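Cutting back on soda, month two
Posted 03/03/2022

I have been drinking soda every day since high school. It was never a huge amount by the standards of people I worked with, two cans most days and a third if the afternoon was slow. At the Dreklow warehouse the machine was right next to the time clock, so you bought one going in and one going out.

I decided to stop doing that in January. I didn't want to quit completely. I have quit things completely before and it lasts 11 days. The plan was to have soda with dinner on Saturdays and leave it alone the rest of the time.

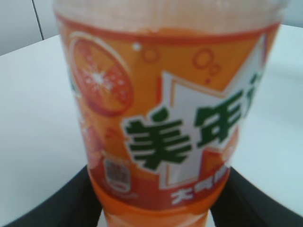
The first week was headaches. I had read that this was the caffeine, but orange soda was most of what I drank and the kind I buy has no caffeine, so I don't know what to make of that. It could have been the weather. We had a cold spell in Hostville and the furnace was running all night, and I always wake up dry when it does that.

Week two was easier. What I noticed then was how much of it was habit. I would get in the car and reach for the cup holder. I would sit down to pay bills and get right back up again to go to the fridge. I started keeping a glass of water in the places where I used to keep a can, and that took care of most of it. The car is still a problem.

The grocery store is the other problem. I shop at Uddin on the way home and they put the two-liter bottles at the end of the aisle by the registers. When they are on sale it costs less than the milk. I now go in by the side door and come up through produce. It adds a few minutes.

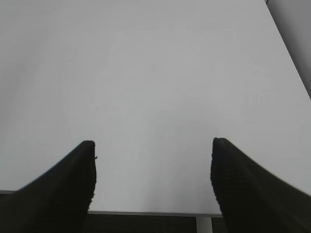
Plain white table, no soda on it.

A few people have asked what I drink now. Mostly tap water. I tried seltzer and I don't like it, it tastes like a soda somebody forgot to finish making. I tried Sodeck, the drops you squeeze into a glass, and the lemon is fine. The berry one is not. Tea I already drank in the mornings and I kept that the same, one spoon of sugar.

I was keeping a list on the side of the fridge of what it cost me before. I added up the receipts I still had from the fall and it came to 50 dollars a month, counting the machine at work. I was surprised by that. I had guessed less than half. The money has gone to the dentist so far, so I can't say I have anything to show for it. 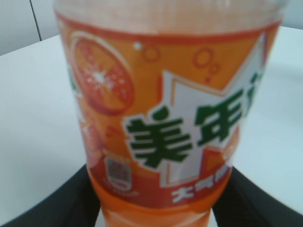
What I would do differently

I would not start in January. Everyone else is giving something up then and it's all anybody at work talks about. April would have been better, when I am outside more and not sitting near the kitchen.

I would also have told my family sooner. They kept bringing bottles over on Sodas and Cards night, as we call it, and I felt rude leaving mine in the glass. Once I said something they were fine with it and now there's a pitcher of iced tea too.
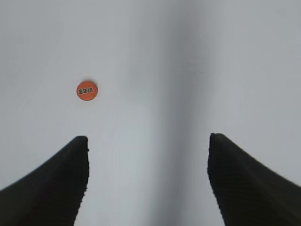 I have slipped twice. Once was a birthday and once was a long drive home from my sister's place, when the gas station had a 12 pack by the door and I drank three of them before I got to the county line. I poured the next one out and gave the rest away. I slept badly that night and had a stomachache in the morning.

My weight is the same, if you were wondering. My jeans fit the same. I do sleep better, and the dentist had less to say at my last visit than at the one before it. I'm going to keep on with Saturdays only through the spring and write another post when I have something to add. If you know a flavor of those drops that is worth trying, leave it in the comments.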